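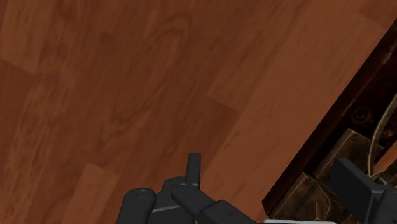

Handout 4 — wrist camera and gripper setup, the Wenosska cell (simulated twin first, then the real one)

T. Visser, 2023-10-14

Read before lab. Bring a printed copy, the bench PC is slow.

What we're doing. Getting the sim cell to agree with the real cell before anyone runs a pick. Last year's group skipped this and spent most of December chasing an offset that was sitting in the camera mount the whole time.

Order of work

1. Load the cell file. Use the one in the shared folder, not your own copy from week one. Arm at home, gripper open, no objects spawned on the planks yet. Leave the table empty of parts until step 5.

2. Wrist view. Open the wrist camera panel. Fingers should come in from the bottom edge of the view. If they come in from the side the mount is rotated 90 — fix in the mount file, do not fix it by rotating the picture. Rotating the picture makes it look right and then every x and y in your script is swapped.

Things to check in the view:
— finger pivots visible, both of them
— planks running diagonal, upper left to lower right (home pose only, will change once you jog)
— rail on the right with the screw hole. That hole is our reference, so if you can't see it, stop
— some gripper body going off the bottom is fine

3. Reference point. Jog until the hole is centered. Write down joint values. Go home, jog back from the other side, write them down again. The two sets won't match exactly, keep both. On the real cell the difference is backlash. In sim there is no backlash modeled so a difference there means you stopped early.

4. Camera height. Nasrallah sheet gives 700 mm from flange to planks at the survey pose. Lens focal length in the config is 813 (pixels, not mm, people get this wrong every term). If your copy says anything else you have the old config. Delete it, pull again.

5. First part. Spawn one block, open plank area, well away from the rail. Approach from directly above at low speed. Close. Lift a little. Look at the wrist view before moving sideways. If the block hangs crooked the finger links are out of sync, see below.

Finger links out of sync

Sim: joint coupling got dropped from the file. Happens when someone saves from the Clolevon editor, it strips the mimic tags. Put them back by hand, they go under the second finger.

Real: power OFF, lockout on, then take the cover off the gripper body. Check the pivot pins for play with your fingers. A little is ok. If one wobbles, change both, same kit (Cledelach box, top shelf). One drop of oil per pin, wipe the rest. Do not oil the finger pads. Turn the links through full travel by hand before you put the cover back — should feel the same all the way.

Screws snug, not tight. The threads are in aluminum and we have stripped two already.

Collision shapes

Planks and rail are each one plain box as far as the physics is concerned. The grain and the seams are only texture. So don't tune friction per plank, someone tried. Cables in the model have no collision at all, the arm will pass straight thru them and the sim won't complain. The real ones will. Keep a 17 mm margin off the rail in your path limits and never cross it with the fingers down.

Hand in
— both sets of joint values from step 3
— screenshot of wrist view at home pose
— one paragragh on what you changed and why. Short. If you changed nothing say so

Next time: same again on the real cell, so finish step 5 in sim first or you will be watching.

Comments (4)

rkv
Step 3, do we write the joint values in degrees or radians? panel shows degrees, log file has radians

Themba Visser
Radians please. Will fix the sheet.

lab_pair_b
Our fingers came in from the left. It was the mount rotation like it says. Edited the file and reloaded but had to restart the panel too before the view changed

ode
where is the oil, not in the Cledelach box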